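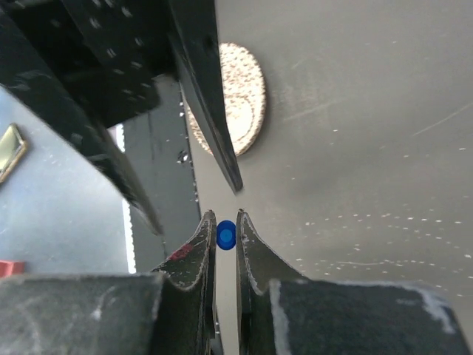
Where should small loose parts go while you're working at a table?

Into something with a rim, before you do anything else. A saucer works, and so does a jar lid. Small round things have a talent for finding the floor, and the floor has a talent for keeping them.

By Keisha Kowalczyk | Monday
Print this page | E-mail this page
14 comments | 160 shares

If the part is bright blue, count yourself lucky. Most of mine are the color of my carpet. I now work on an old bath towel with the edges rolled up - ugly, but things stop where they land. Coasters are for cups, though I've parked plenty of screws on one and regretted it at the first sneeze.

For anything already lost, lay a flashlight flat on the floor and look for shadows. You will also find 17 crumbs.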